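### 3.2 What counts as a made bed

Of all the small jobs we asked people about in the Fisaslow household study, making the bed gave us the longest and fondest answers, and we have tried to keep some of that flavor in the account that follows. We collected 741 diary entries from homes in Fisaslow and Histlow, and a good many of them turn sooner or later to the question of how smooth a sheet has to be before a person is willing to call the bed made and go down to breakfast.

Following Hodžić, we had first planned to treat smoothness as a simple yes or no. Our diarists would have none of it! They wrote of small creases that could be left alone (they would be gone, or hidden, once the blanket went on) and of big ridges that had to be chased toward the side of the mattress with the flat of the hand, sometimes more than once. One entry from June spends the better part of a page on a single stubborn fold. We therefore settled on 2 grades of wrinkle, which we call shallow and raised, and found that coders took to them quickly.

The two often turn up on the same piece of cloth, as Figure 4 shows. Soft, shallow creases run in loose diagonal lines over the white sheet, while a broader ridge crosses the middle, and it is this ridge that would settle the grade under our scheme.

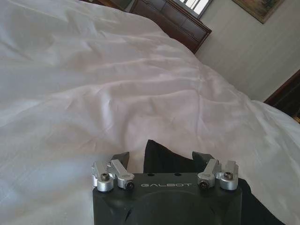

**Figure 4.** A rumpled white bedsheet with shallow creases and one broad raised ridge.

We should add that color matters more than we expected when grading. On white cloth a fold is known mainly by its shadow, which can be very faint, and our coders asked for time to look slowly. Patterned sheets, much loved in the Histlow homes, brought troubles of their own, and we come back to them in Section 3.3.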